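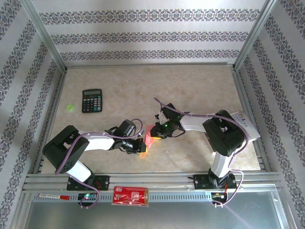 Wallpaper and work surface sub-group, minutes of the meeting held 16 June 2023 at the Steslow workshop

Liliana Sala opened by thanking everyone for coming in, especially those who had driven over from Rondeck with the sample books on their laps, and said she would try to get us through the agenda before the kettle had boiled twice. The first business was the papered walls, which most of us had been waiting since February to talk over properly. Liliana said how much she liked the dark bands of floral medallions against the white, and several people agreed that the three of them across the back wall give the place a bit of dignity, with the lowest one sitting just above the rear edge of the table. Mr. Chaudhary was not so sure. He felt the widest band ought to have gone at the bottom, as it would in a dining room, and that having it at the top made him want to look at the ceiling. There was a good deal of friendly talk about this, and somebody brought up their grandmother's hallway. It was agreed in the end to leave the bands as they are for the summer and look again when the next lot of paper is ordered.

Minutes of the last meeting

Taken as read, with one correction. The paste was bought from the shop on Vestel Road and not the one behind the station, and Liliana would like it noted that the Vestel Road people were very kind and threw in a brush.

Paper and supplies

The remaining paper was discussed. We have 3 full rolls left in the cupboard and one part roll, which has a crease down it but would do nicely for a short run or for lining a drawer. Mr. Chaudhary reported that the supplier has quoted $259 for a fresh batch in the same pattern, delivery included, and that the price holds until the end of the month. After some back and forth it was felt that this was fair, and that running short in the middle of a wall would be a misery for all concerned. Agreed to order. Mr. Chaudhary will telephone and will ask, while he is on the line, whether they can match the grey as closely as possible to what we already have up.

Matching at the corners was also raised. It was pointed out that patterned paper shows every little slip where two walls meet, and that whoever hangs the next lot should start from the back and work forward. Liliana has an old plumb line at home and will bring it.

The tabletop

Everyone was fond of the mottled beige. It is a restful color, and as Liliana said, it goes with the white paper without competing with it. The only worry was that small pale things are hard to pick out against it once they have been put down. A plain cloth was suggested and then a tray, and the tray carried the day. Wiping down will go on as before with a soft damp cloth, and please, no scouring pads, however tempting.

Colored pieces

Liliana has been through the box of see-through colored pieces and would like us to sort them by shade before we meet again. The pinkish-red ones were the favorites by a long way. A few people wondered about getting in some blue. Up to $50 was set aside for this, to come out of the $500 we have for the year, and Liliana will choose.

Any other business

The cupboard door is sticking again. Mr. Chaudhary will plane it a little if he can get it off its hinges.

Thanks were given for the lemon cake, and the recipe was requested.

Actions

Mr. Chaudhary: telephone the supplier and order the paper; cupboard door.
Liliana Sala: plumb line, tray, blue pieces.
All: sort the colored pieces into shades.

Next meeting to be held at Rondeck, date to be sent round once Liliana is back from her sister's.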